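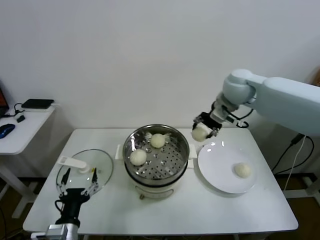 About Trasora

Trasora helps kitchens, bakeries and small food firms plan and buy robot equipment. We do not make robots and we take no commission from those who do. Our fee is agreed before we start.

Most projects begin with one task, such as moving steamed buns from a steamer to a plate. Two arms may be needed for that – one for the lid and one for the food – and both have to be in the budget, along with grippers, stands, cabling and staff training.

What we do

Site survey and task list
Written budget covering 3 years, including spares and servicing
Comparison of supplier quotes on the same terms
Help with the order and delivery dates

The survey costs £3345 for a single site. Extra sites are priced separately. Reports are normally ready in 7 working days.

Where we came from

We started as the purchasing desk of Atik, a catering equipment dealer, and became a separate company after our work there passed 100 equipment plans. Our Rosales office now handles surveys and quotes. Budget bookings for the new financial year open in December.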